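Two arms and one shirt

Thilini Nanayakkara builds at home, and cloth is her hard subject. "A shirt has no fixed shape," she says.

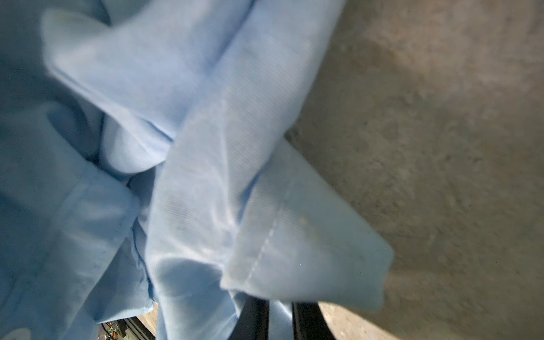
Why two arms

"One arm can only pull. Two can hold the cloth -- this I learned slowly."

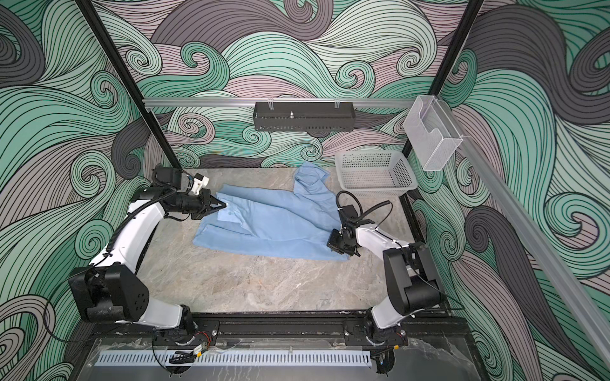 Akanda Makers Club, Home Builds

She took the wallpaper from her sister. The rail cost her 40 dollars.

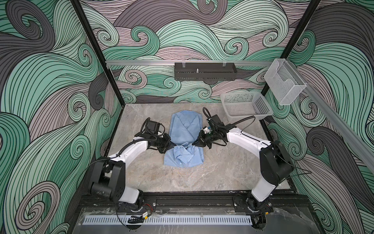

What comes next

"Sleeves," she says. "In November I want to try sleeves."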